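Jan 15, 2019

Cleared the booth table at the Triltville canteen before working on the Vallow inventory. File stands at 1368 lines, 761 checked.
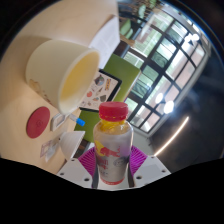 The inventory needs a clear surface and good light, and the booth has both. Drinks go to one side first. The bottle with the red screw cap is tall and tips easily, so it gets moved before the cup, the marker and the red disc. Papers stay flat in one stack.

## Order of clearing

- Food last – the white bowl stays until everything else has a place.

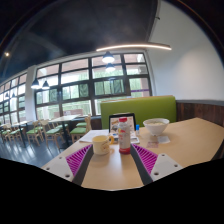

- Mug and bottle apart, mug handle outward.

Entered 70 more lines afterward. The Vulusach section is still open.

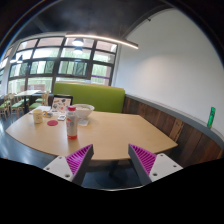
*Booth table: mug, bottle, bowl, papers.*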